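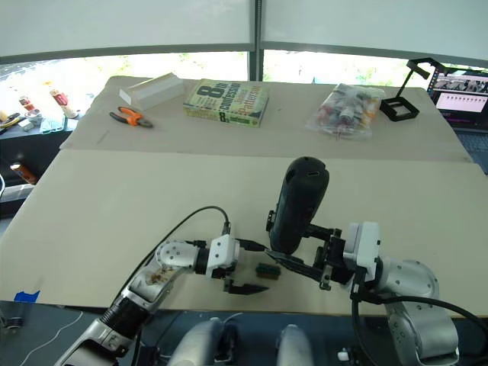
Chapter 2
Holding the Work

Before a screw can be turned, the part it goes into has to stay still. This chapter covers the work surface, simple fixtures, and the hex driver. The same ideas apply at a kitchen table and on the assembly floor of a plant such as Ormsby, where small housings are put together all day.

2.1 The Work Surface

A bench top for light assembly should be flat and pale in color. Small dark parts show up well against it. Many shops lay cardboard or thin board over the bench. It protects finished parts from scratches, and it can be thrown out when it gets dirty. Where two sheets overlap, keep small parts away from the seam. Tape used to mark a position should be pressed down along its full length.

2.2 Fixtures

A fixture is anything that holds a part in a known position. It may be a steel block weighing 900 grams or a strip of plastic that fits in a shirt pocket. A slotted fixture has a long channel down the middle, and screws can stand in the channel with their heads up. Ribs along both sides of the channel help mark off the spacing.
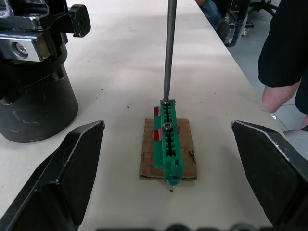 A light fixture will slide when it is pushed. Taping it to a square of cardboard gives it a wider base, and the whole piece can then be turned or moved without touching the screws. Two short pieces of tape along one side are enough for light practice. For heavier work, use a clamp.

2.3 The Hex Driver

A socket head cap screw has a round head with a six-sided hole in the top. The driver must match the hole and go in straight. If the shaft leans, only the corners of the tip carry the load, and the socket will round out. Lower the tip into the head, turn it gently until it drops into place, and check that the shaft is upright from two sides before applying any force.

Exercise 2.1, on page 59, uses the Bendlow practice strip. Read Section 2.4 on thread damage first.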